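Section 4. Setting Traps and Monitors for House Mice

Read this section before you open the box. Most failed mouse jobs we hear about failed in the first hour, when somebody put every trap in the middle of the kitchen floor and went to bed. The Billusero starter kit works, within limits. We will try to be straight about where those limits are, including a few places where the packaging is more cheerful than we would be.

4.1 What you should have

The kit contains snap traps, covered stations, a pouch of tracking powder, a tube of Jindine attractant paste, and a card of stick-on labels. You will also need a flashlight, disposable gloves, a notebook, and a tape measure. If the pouch of powder is split, don't use it. Contact the seller for another.

The Jindine paste is fine. Peanut butter is also fine. We have run them side by side in the same buildings and have never been able to say which one the mice preferred, so don't pay for a second tube when the first one runs out.

4.2 Before you set anything

1. Put on gloves. The usual explanation is that mice are scared off by human scent. We doubt that matters much. Droppings can carry disease, and that is reason enough.

2. Walk the building with the flashlight held low, so the beam skims along the floor. Look for droppings, gnaw marks, and dark greasy smears where the baseboard meets the floor.

3. Write down what you find and in which room. Use the notebook. People who plan to remember it don't.

4. Wipe up old droppings with a paper towel wetted with disinfectant. Let the spot soak first, following the time on the disinfectant label.

CAUTION: Do not sweep or vacuum dry droppings. This puts dust in the air that you do not want to breathe. Open the windows in a closed-up room and stay out of it for a while before you start.

5. Clear away open food, including pet food and birdseed. A trap can't compete with a torn bag of sunflower seed.

4.3 Finding the runs

Mice travel along edges. They like to keep a wall or the side of something solid against their whiskers, and they will use the same route night after night if it gets them to food.

1. Dust a thin film of tracking powder on a strip of cardboard. Thin means you can still see the cardboard.

2. Lay strips along the walls in each room where you found droppings. Lay one strip in a room where you found none, as a check on yourself.

3. Leave them overnight. Look at them before anybody else is walking around. We look at 6 a.m.

4. Mark the strips that show tracks. Those are your trap spots.

Note: A clean strip doesn't prove the room is clear. It tells you about one strip on one night. Give it a second night before you cross a room off.

Note on ultrasonic plug-ins: Customers ask if the Poltis plug-in unit can be used in place of this step. We sell it because people want it. In our own work we have found fresh droppings on the floor under one that was plugged in and humming along nicely. Use it if you already own it, and set your traps as though you didn't.

4.4 Setting snap traps

1. Put a dab of paste the size of a pea on the trigger cup. Press it down into the cup so it can't be licked off the top.

2. Place the trap at a right angle to the wall, with the baited end touching the baseboard.

3. Pull back the bar and latch it. Keep your fingers behind the bar the whole time.

4. Set traps in pairs, 10 inches apart, at each marked spot. One trap alone gets jumped over more often than you would believe.

5. Number each trap with a label from the card and write the number and place in your notebook.

CAUTION: Snap traps break fingers on small hands and hurt pets. In any home with children, cats, or dogs, use the covered stations in 4.5 and put no open traps on the floor at all. "Up high" is not a safe place. Cats go up high.

If a trap fires and catches nothing, the trigger is too light or the trap isn't sitting flat. If the paste is gone and the trap hasn't fired, the trigger is too stiff. Bend the latch a hair and test it with a pencil. If neither fix works, throw the trap out. They are cheap, and some come bad from the factory, whatever the quality sticker says.

4.5 Covered stations

1. Open the lid with the key supplied. Keep the key somewhere other than on top of the station.

2. Fit 2 snap traps inside, one facing each entry hole.

3. Close the lid and tug it. It should not lift.

4. Slide the station flush against the wall so the entry holes line up with the run.

5. Leave it alone. New objects make some mice cautious, and moving the station every day starts that over.

Stations catch more slowly than open traps. The Barreto station is heavier and has a better lock than the one in this kit, and if you have a determined dog, you should probably buy that one. It doesn't catch any more mice, in spite of the price.

Note: These stations are supplied for traps. Do not put loose poison bait in them. Poisoned mice may die inside a wall, and the smell can hang on long after the mouse problem is over.

4.6 Living rooms and other finished rooms
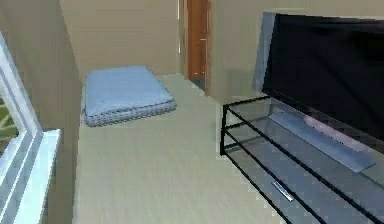

Finished rooms are where inspections get lazy. The kitchen gets a full search and the den gets a glance from the doorway, on the theory that mice want food and there isn't any in there. There is, if anyone has ever eaten chips in front of a show. Start with the furniture that sits lowest. A solid cabinet gives a mouse a dark back side to travel behind, and you will have to pull it out to check. A stand with a thin black metal frame and see-through glass shelves under a big flat-screen is easier on you, because a flashlight beam passes right through it to whatever is behind. Check the cable holes in the wall all the same. Then move on to the sofa, and look up into the lining underneath for torn fabric or stuffing pulled loose.

1. Unplug equipment before you reach behind it. Check cords for gnaw marks. Replace a chewed cord; tape is not a repair.

2. Lift the corners of rugs that touch a wall.

3. Set covered stations only, along the wall behind furniture. Tracking powder is hard to get out of carpet, so keep it on its cardboard.

4. Add the room to your notebook even if you found nothing.

CAUTION: Keep traps, powder, and paste away from vents in electronic equipment and from floor registers.

4.7 Checking and disposal

1. Check every trap each morning. Once a day is the minimum.

2. With gloves on, drop the mouse and the trap into a plastic bag, tie it, put that in a second bag, and place it in an outdoor trash can with a lid, if your local rules allow it. You can reuse the trap, but you will have to disinfect it, and most people would sooner not.

3. Wash your hands after you take the gloves off.

4. Refresh the paste when it dries out or collects dust.

5. Keep going for two full weeks after the last catch. One quiet night means very little.

4.8 Sealing

Trapping without sealing is a subscription. Any gap that will take a pencil should be treated as a door. Pack gaps around pipes with copper mesh and finish with sealant. Expanding foam alone will not do, including the kinds labeled for pests; we have pulled plenty of it out with tooth marks in it. Fit sweeps to outside doors and check them from indoors with the lights off and the sun up. If you see daylight, it needs work.

Do the sealing in August if you have the choice, before the nights cool down and mice start moving indoors.

4.9 When to stop and call someone

Call a licensed pest control company if you are still catching mice after a month, if you find droppings much larger than a grain of rice, or if you hear gnawing inside a wall you can't get to. Ask what they will seal and get it in writing. Be wary of any quote that covers only bait refills.

Go on to Section 5 for cleaning and storing the stations.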